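Questions people send in about storage rentals, answered by someone who has paid for too many of them. I don't sell units and I don't get a cut from anyone. Last checked Sat 20 September.

## Is the first month really free?

Sometimes, in the way a free phone is free. At Todstead the first month cost nothing, but there was an "administration fee" at signing, a lock I had to buy at the desk, and insurance billed from day one. Add those up before you get excited. Ask for the total you'll pay to walk out with a key, and ask them to write it down.

## Why did my rent go up after a few months?

Your intro rate ended. Most places can raise the price with a month's notice, and they know that moving your stuff out is a pain. My unit at Okeleo went up 19 percent in April. When I called, the manager offered to "look into it" and then knocked off half the increase. If you never call, you pay all of it.

Before you sign, ask two things: how long the rate is locked, and what the last increase was for a unit that size. If they say they can't tell you the second one, assume it was big.

## Do I need climate control?

Less often than the website says. "Climate controlled" isn't a promise of any particular temperature. At one place it meant a fan in the hallway. Read the lease and see if it gives a range. If it doesn't, you're paying extra for a phrase.

I'd consider it for wood furniture, photos, records and instruments. I wouldn't bother for garden tools or dishes.

## What size should I get?

Smaller than the online calculator suggests. Those calculators belong to the people renting the units. Mine told me a one-bedroom apartment needed a 10 by 15. It fit in a 10 by 10 with a walkway down the middle.

Tape the size out on your garage floor and look at it. Then look at what you plan to keep and ask if you'd buy it again. A couch worth $300 makes no sense in a unit that costs more than that by spring.

## Is the insurance worth it?

Read the exclusions first. The policy I was handed at Bradine left out mold, vermin and "gradual" water damage, and I had trouble thinking of what else was going to happen in there. Your renter's or homeowner's policy may already cover things kept off site, usually up to a limit. Call your insurer and get the answer by email. Then show it at the desk, where they may still tell you their policy is mandatory. Ask which line of the lease says so.

## How should I pack the small stuff?

Skip the moving kits. Bañez sells one with "specialty" boxes, and as far as I can tell the specialty is the price. Use boxes of the same size so they stack, and don't fill big ones with books. 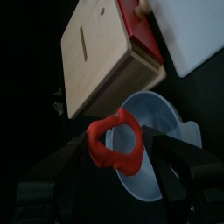
Small odds and ends are where people waste the most space. They go in last, in whatever is left over, and by the second year you can't say what any of it is. Write the contents on two sides of every box. "Misc" doesn't count. If you can't come up with a label, that's a decent sign the box should go to the thrift store.

Plastic bins are fine, but the cheap ones bow when stacked.

## Can they auction my things?

Yes, if you fall far enough behind. The timeline depends on your state and your lease. Don't count on a phone call. Keep your mailing address and email current, and don't trust autopay after you get a new card.

## How do I get out?

Give notice in writing and keep a copy. Many leases don't prorate, so leaving on the 2nd can cost you the whole month. Take pictures of the empty unit, get a receipt that says the balance is zero, and remove your own lock. Then check your card statement the next month anyway. Mine had a charge on it, and getting it back took three calls.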